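We use cookies to remember your settings and count visits. By staying on this page you agree to this. Accept | Manage choices

Idun Kvam had set out the coffee before I found the right door, and she had already begun talking by the time I got my coat off. She has spent most of her working life on one man, the philologist Engebretsen, who collected the speech of the Valtthorpe valley farm by farm and left behind a dictionary that stops in the middle of the letter S. Her biography of him is finally with the printer, and she seems a little lost without it.

"I keep reaching for the folder," she said. "I wake up and think, oh, I must check that letter -- and then there's no letter left to check!"

She first met his name as a student, on a library slip tucked into the wrong book. The slip gave a word for the sound of a sled on thin snow, three spellings of it, and the name of the farm where he had heard it. She copied it down and went looking for more. There were 800 slips in the first box she opened, tied in bundles with kitchen string, and it took her most of a winter to learn to read his handwriting.

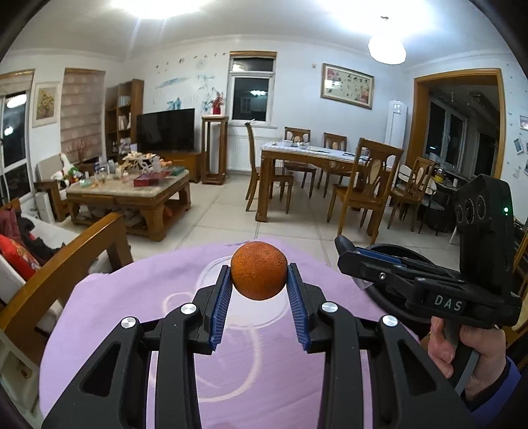 Engebretsen was the son of a schoolteacher and was supposed to become a pastor. He lasted two years at the seminary, came home with a bad chest and a Greek grammar, and started writing down what his grandmother said at supper. "His father thought it was a waste of good paper," Kvam told me, "and you can feel that in the early notebooks, because he writes so very small." Later, when he had a salary and a desk of his own, the writing never got any bigger.

I asked about the quarrel, which is what most people know of him, if they know anything. In his middle years he published a paper of 60 pages arguing that the valley's old place names were far younger than the scholars of the day believed. It cost him two friends and very likely a professorship. Kvam has read the letters from both sides and is gentler on his opponents than I expected. She thinks he was right about the names and quite wrong in how he went about saying so, and she gives the matter a whole chapter. 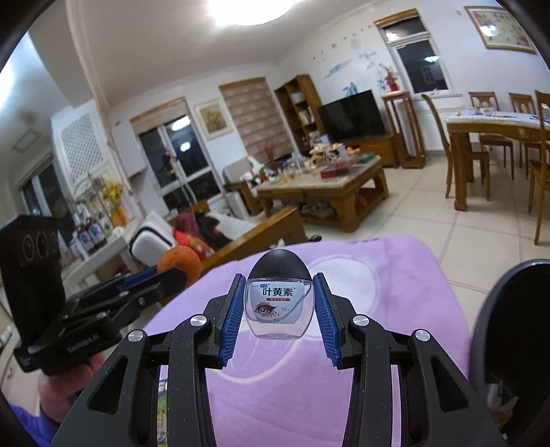 He was wrong about the river names too, according to Retex, and the new book lets him off far too easily there. Kvam laughed when I passed this along. "Well, yes, the river names," she said, pouring me another cup I hadn't asked for. "I had 200 pages on the rivers at one point. My editor at Zovness was very kind about it, and then she took them out."

What remains is a book with plenty of room for the people who answered his questions, the dairymaids and ferrymen and one very patient blacksmith, whose names he always noted along with their words. Kvam has tracked down 233 of them in the parish registers. She would like to print the full list someday, with the farms, so that families could look up a great-grandmother and see which word she gave him.

And the dictionary itself? She looked over at the shelf for a while. The last entry is a verb for turning hay that has been rained on, and he had left space under it for a second meaning. "I've asked everyone up there over eighty," she said. "I still ask, when I visit."

Get our newsletter with new interviews and book notices. Enter your email address to sign up. You can unsubscribe at any time.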